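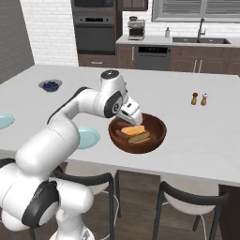
Unit 8 - wooden bowl on a kitchen island

Opioids and Breathing: Handout

Opioids attach to receptors in the brainstem, the area that sets the breathing rate. As the dose rises, breaths become slower and shallower.

Signs of overdose
Slow or stopped breathing, fewer than 12 breaths a minute in an adult
Very small pupils
Blue or gray lips
No response to voice or touch

Naloxone blocks the same receptors. It can wear off before the opioid does, so call 911 even if the person wakes up - and stay with them.

Read the Cosgrove case before the next class.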